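Thursday, February 4, 2021

Got to the Vovwood lab before eight and let myself in. Cold room, heater on, coffee from the machine downstairs. Caradog had left the rule sheet on my bench with his pencil marks on it, and I had promised to have comments back to him by tonight. It is the sheet on how we run the two-arm cell and how we write down what it did. We have been working without one since September and it shows.

The cell was running most of the morning.
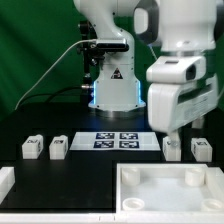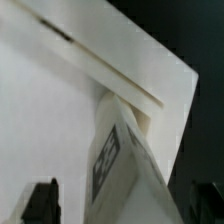
The first argument was about markers. Ffion wants a rule that no block goes on the table with a scuffed or lifted marker, and that markers get replaced on a schedule whether they look bad or not. Eifion thinks a schedule is a waste of label stock. His point is that a marker either reads or it doesn't, and we can test for that before each session. I sided with Ffion at first and then changed my mind halfway through. A schedule gets skipped the second week. A read check can be put into the startup script so the arm won't move until it passes. We wrote it down that way: read check at startup, and anyone who finds a damaged marker takes it out of use then and there and puts it in the reject box. Ffion asked for a line saying you don't press a lifted corner down with your thumb and carry on. I have done that myself, so I kept quiet and added the line.

Second was speed. The draft had the arms limited to 100 millimeters a second when anyone is at the table and full program speed otherwise. Hywel asked what "at the table" means. Is it hands over the surface, or standing within reach, or just in the room? We went back and forth for far too long. In the end Hywel got the tape out and put a line on the floor, and the rule now says that if any part of you is over the line, the cell is in slow mode or it is stopped. I like this better than what we had. A line on the floor can be checked by someone who has never read the sheet.

Third was the stop button. There is one by the bench and one by the door. The rule had been that whoever starts a run stays near one of them. Now it says whoever starts a run stays in the room, full stop, and if they need to leave they pause it first. Caradog was firm on that and I agree with him. Last fall I went down to sign for a delivery from Drimden and came back to a faulted arm and a cup on the floor. No harm done, but I couldn't say what had happened, and my log entry for it is useless.

That brought us to the logs, where most of the day went.

Our logs are poor. Gwion pulled the last 18 session sheets and laid them out on the long table after lunch. On 12 of them the outcome column says only "ok". Ok meaning what? The part was placed, the part was placed within tolerance, the arm didn't fault? Three different people wrote those and I was one of them. Gwion said the same thing happened at Prallberg when he worked there, and the fix was to ban the word. So we banned it. The outcome column now takes one of a short set of terms, each one defined on the back of the sheet, and if none of them fits you write a sentence.

We also agreed that a failed pick gets logged even if the next try succeeds. Eifion didn't like this one. He says retries are normal and it will fill the sheet with noise. Could be. But Kwok asked us for a retry rate last month and we had nothing to send them, and I had to write an email saying so, which I did not enjoy.

Then a smaller one about moving things by hand. If you reach in and nudge a part during a run, the run is marked as assisted. It doesn't matter how small the nudge was. Hywel wanted an allowance for straightening a part that was placed wrong to begin with. Caradog said the start layout should be checked against the layout card before you press go, and if it was wrong then the run is void and you begin again. I wrote down Caradog's version. Hywel still isn't happy and may bring it up again on Monday.

Not settled: who is allowed to change the limits in the config file. Right now all of us can. Ffion thinks two names on every change. I think one name and a reason in the notes is enough for a group of six, but I don't feel strongly about it. Also not settled is what to do with the older records. The budget line has $2000 in it for tidying them up, and I doubt it's worth spending. We can't go back and find out what "ok" meant.

Typed up the sheet after the others went home. It came to two pages, and I want it on one. The wording on the slow mode rule is still clumsy – too many clauses, and the part about the floor line should come first. I'll cut it down in the morning before Caradog sees it, so I suppose tonight's promise is broken. Sent him a message to say so. He answered with "fine".

Need to buy more floor tape. Need to ask Gwion for the list of outcome terms in a file, as I can't read his capital letters. Left the heater off and the door log signed at ten to seven. Soup and bread for supper, then bed early – my back is sore from leaning over that long table.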